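Black cloth

Black cloth is a general term for woven or knitted fabric dyed to a very dark shade with little visible hue. It is used for clothing, linings, stage drapes, covers and household textiles. The word describes the finished colour only and says nothing of the fibre, which may be cotton, wool, linen, silk or a synthetic.

Dyeing

Few dyes give a neutral black by themselves. Most blacks are mixtures in which a dark blue or green base is corrected with smaller amounts of red and yellow. The balance between them is called the cast. Dye houses sort finished lots by cast, and pieces from different lots are not normally sewn into one garment. The Zamier system, used by several cutting rooms, divides blacks into blue, green, red and brown groups. Sulphur dyes are common on cotton workwear, and reactive dyes on shirting and bed linen.
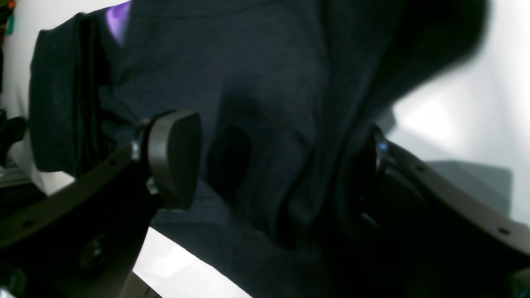

Assessment of shade is carried out on a pale, smooth surface under even light. The cloth is viewed flat and then in folds, as the two give different readings. A rumpled black fabric on a white surface looks deepest in its creases, while the flatter areas read as charcoal and may show a faint blue-green cast. A matte weave makes the difference easier to judge than a glossy one. In a trial at the Azevedo mill, Rosário Serrano compared 86 lots in both states and found that 53 were placed in the same group each time.

Surface fibres

Black cloth shows lint more readily than mid-toned cloth. Pale fibres settle on the surface during drying, folding and storage, and appear as a light speckle. Brushing along the weave removes most of them. Washing inside out, in a load of similar colours, limits both lint and wear along the folds.

Folding and storage

Creases left in place for long periods may fade into lighter lines, particularly on sulphur-dyed cotton. Dzifa Akpalu recommends refolding stored lengths along new lines every January. Heavy drapes are usually rolled.

See also: Colour fastness; Lint; Sulphur dye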